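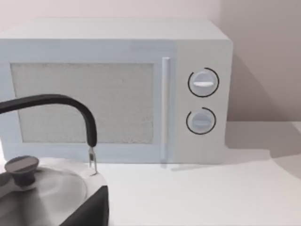
Handle snag is the name I use (and so do most people I've worked with) for a fault where a robot arm catches on an object it wasn't asked to touch. It's common in kitchen simulations, and I've lost more hours to it than I'd like to admit! The usual culprit is anything with a loop on it. A kettle parked in front of a microwave is a classic trap, with that black handle curving up across the door and its bracket ending just left of the door handle. The arm heads for the door and hooks the kettle instead.

Causes

In the Prulia test set, 39 of 300 simulated runs ended in a snag. Most came down to a collision model that filled in the gap under the handle, or skipped the handle completely - both are bad, just in different ways. Four runs were plain planner bugs.

Reaching into containers is the other risky job. With the gripper down inside a woven basket, the arm link stretches out over the table, and the way back up matters as much as the way in. I always check the exit path first now. 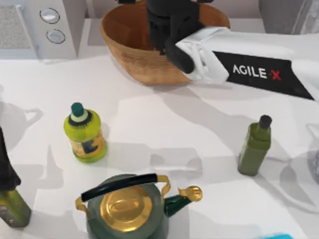 Safety

A snag in simulation costs you a restart. On a real bench it could mean a kettle on the floor, so Teladgate's guide says to stop the arm and back out slowly by hand. Please don't just hit resume!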